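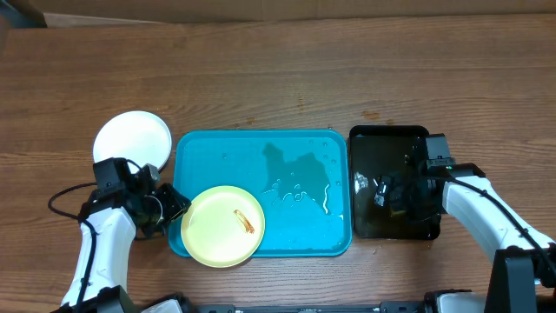
Wet trays on a wooden table: how worried should I be?

gellness_hal
My household treats the dining table as a drainboard. Trays, plates, whatever, all of it set down dripping. I oiled that table in October and would like it to outlive me. Do I need to chase every drop with a towel, or am I becoming my father?

Kha Châu
Both. Wipe it anyway.

trevholm134
Oil isn't a force field. A few drops for ten minutes, fine. A tray parked on a puddle overnight gives you a lovely pale rectangle to remember it by. Ask my sideboard.

gellness_hal
How is the sideboard?

trevholm134
It has a runner on it now. A wide one.

mopbucket_990
Disagree with all this fussing. It's a table. Ours has had wet dishes on it for years and the marks all blended together eventually. I call it a finish.

Kha Châu
I've eaten at tables like that. My sleeve stayed behind.

mopbucket_990
That was jam, and it was one time.

trevholm134
A rimmed tray under the wet stuff does help, as long as someone empties it. Left alone it's a very shallow pond, and then somebody carries it to the sink at an angle.

gellness_hal
Somebody did that Friday. I've bought 2 dish towels and hung them on the chair where everyone sits. So far they've been used as a cushion.

Kha Châu
Get a darker chair and give up on the towels. Keep the oil handy.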